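# Evaluation of the Dakix two-arm bench kit for whiteboard tasks

Project report, 7 Jul 2023
Authors: Fumiko Fukuda, Rin Shibata

## 1. Purpose

The department asked for a report on whether the Dakix kit, sold by Zunar, is suitable for second-year laboratory work. The kit is offered as a complete bench unit: two arms, grippers, wrist cameras, a fixed camera and control software. We did not compare it with other products. The questions were how long it takes to set up, how well the grippers hold small objects, and whether handwriting is a reasonable exercise for students with one term of programming.

## 2. Set-up

The arms arrived assembled. Fixing both bases to the mounting rail and levelling the table took one afternoon. The supplier's manual (161 pages) covers the mechanical work well but gives only two pages to camera alignment. The section on joint limits refers to an older version of the software, and we had to write to Zunar for the current values. A reply came the next morning.

Calibration is done one arm at a time. The routine is slow but it can be left running. After calibration the software reports an error figure for each joint without stating what figure is acceptable. Students will need guidance on this.

## 3. Gripping and board handling

The grippers have two fingers and close symmetrically. Force is set as a whole number in the software and has no physical unit. We started at the factory value and changed it in small steps.

The wrist camera looks along the fingers, so the object between the tips stays in view while the arm moves. With a small black block held right under the yellow edging of the panel, both fingertips and both sides of the block can be checked from the one view. The glossy face of the panel gives bright reflections, and the veining of the work surface adds a lot of fine dark detail. Any student who plans to use simple thresholding to find dark objects should expect false matches.
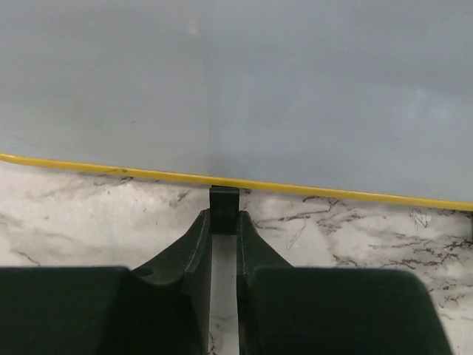
## 4. Writing trials

Text is passed to the kit as a plain string. The Jornetti add-on converts it to strokes, and the arm plays the strokes back at a fixed speed. We ran 40 trials with short strings. A trial was counted as a pass if Rin Shibata, who did not know the string in advance, could read it from the board.

The first line was normally legible. Letters are written in a loose, cursive-like hand, and the comma in "smile,spread" is clear enough to read. The second line was less reliable – the arm has to reach lower, and the marker meets the board at a different angle. One arm is sufficient for writing. During a second line the right arm works at the lower left of the board, with the marker tip just to the right of the first "s", while the left gripper is empty and stays beside the board.

Cable routing deserves a mention. The purple cables run along the arms in large loops, one arching high over the board and both hanging past the front edge of the table. We found no fault with the cables themselves, but the clips should be checked before each session. 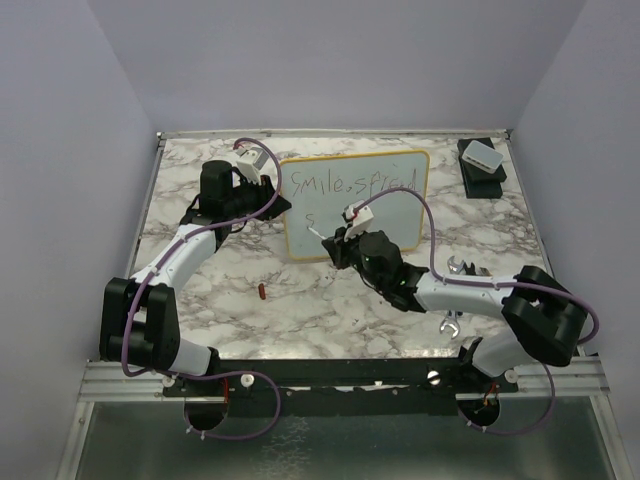 ## 5. Results

| Item | Result |
|---|---|
| Writing trials run | 40 |
| Passed, first line | 36 |
| Passed, second line | 27 |
| Strokes logged | 304 |
| Price quoted for kit | £2,998 |

Most second-line failures were caused by light pressure, which left gaps in the strokes. Two were caused by the marker turning in the fingers. A ribbed sleeve from Tsuji was fitted for the last few trials and the marker did not turn again, but the number of trials is too small to rely on.

## 6. Recommendation

We recommend one kit for a trial term starting in October, with these conditions:

- Zunar to supply a corrected joint-limit section in writing.
- Jornetti add-on to be included in the quoted price.
- A matt mat to be placed over the work surface for vision exercises.
- Writing exercises to be limited to a single line until pressure can be set for each line separately.

The stroke log and the trial sheets are held with Fumiko Fukuda.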